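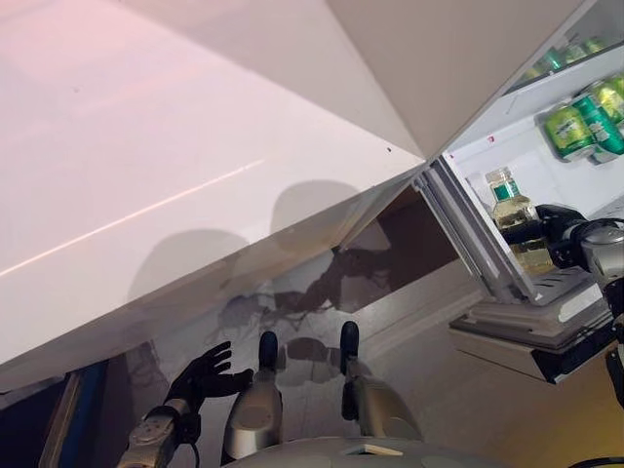
Changes to the shared kitchens from September

The Residents' Services Office has completed its review of the shared kitchens at Uchida House and Votent Court. The review was carried out over the spring and summer terms by Liliana Melis, Head of Residents' Services, and Akihiko Wada, who manages both buildings. It drew on written comments from residents, the cleaning records for each floor and the reports of our maintenance contractor, Plodent. The new arrangements apply to all 19 kitchens and take effect from September.

Food storage

Each resident will be given one named shelf in a refrigerator and one lockable cupboard. Shelf labels will be issued with room keys and should be fixed to the front edge of the shelf. Door shelves remain shared and may be used for drinks, sauces and milk. Food kept there should carry the owner's room number.

Unlabelled food will be removed at the end of each month. Notice will be posted on the kitchen door beforehand, and residents who are away may ask a neighbour or the office to label items for them. Medicines that need to be kept cold should not be stored in the shared kitchens. A separate locked refrigerator is available at reception in each building, and requests to use it are treated in confidence.

Cleaning

The present arrangement, under which residents on each floor draw up their own rota, has worked well on some floors and poorly on others. From September the contract cleaners will attend to floors, sinks, hobs and the outside of all appliances. Residents remain responsible for their own washing-up, for wiping surfaces after use and for keeping their shelves clean. Refrigerators will be emptied and cleaned inside once a term. Dates will be sent to residents by email, and cool boxes will be lent out from reception for the morning.

The office received a number of comments about late-night noise in the kitchens at Votent Court. Kitchens will stay open at all hours, but residents are asked to keep doors closed after 10 pm and to avoid using blenders and similar equipment until 7 am.

Repairs

Faults should be reported through the residents' website or in person at reception. Plodent has agreed to attend within one working day where a refrigerator or freezer has stopped working. Other faults will be dealt with in the order in which they are received. Residents should not attempt to move or repair appliances themselves.

Costs

There will be no increase in the kitchen charge this year. The deposit for a cupboard key is £20 and will be returned when the key is handed in. Lost keys should be reported to reception so that the lock can be changed.

Further information

Jintana Tanasarn will hold an open session on the new arrangements in the ground floor common room at Uchida House at 5.30 pm in the first week of term. The full report may be read at either reception desk, and copies in large print can be supplied on request.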